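Andero checkerboard vinyl tiles: review

We bought these for the back room in December, after the old carpet finally went out to the skip. They're self-adhesive squares and you lay them straight onto a sound, level slab. Ours needed patching near the door first, and that took longer than the tiles did.

Sticking them down is easy enough. Cutting is the fiddly part if you set the pattern on the diagonal, as you end up with triangles along every wall. Buy a decent knife and spare blades. I went through 2 packs of tiles more than the calculator on the Granmont site told me to order.

The adhesive grabs hard, so chalk your lines and dry-lay the first few rows. One tile I lifted and put back has started to curl at the corner.

They mop up well with warm water. The dark squares show every bit of dust and the light ones show scuffs from work boots. Chair legs leave dents unless you put felt under them.

Colour match between boxes was good. Delivery was slow and the bloke left the lot on the nature strip.

Four stars. I'd use them again in a laundry, but not in a kitchen.
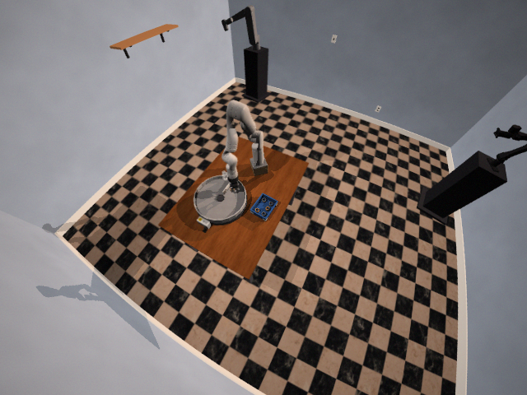
Black and pinkish-beige squares laid on the diagonal, in a render.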